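Wednesday, late

Spent most of the evening on baskets. I pulled all of them off the hall shelf and decided which ones are staying. The two round ones are coming apart at the rim and went out with the recycling. The Sekero box from last May is fine, but the lid sticks, so it's for papers only now.

The long wicker one is my favorite of the lot. Reddish-brown, herringbone weave, low sides, a handle hole in the end. It will do for the small things that never have a place — keys, key rings, whatever comes out of coat pockets.

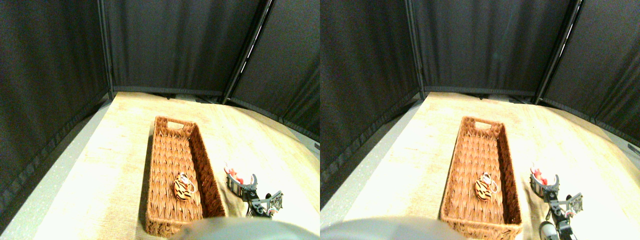 I looked at new ones on the Stilasent page too and closed it again. 88 for a basket with a liner is too much, and I'd have to measure the shelf first anyway. Shook the crumbs out of the old ones over the sink and wiped the shelf down with vinegar water. Moved the gloves to the top and the dog leash to the hook by the door.

Still to do: the drawer under the phone, and the bag of batteries. I don't know which ones are dead. Bed at 12, later than I wanted.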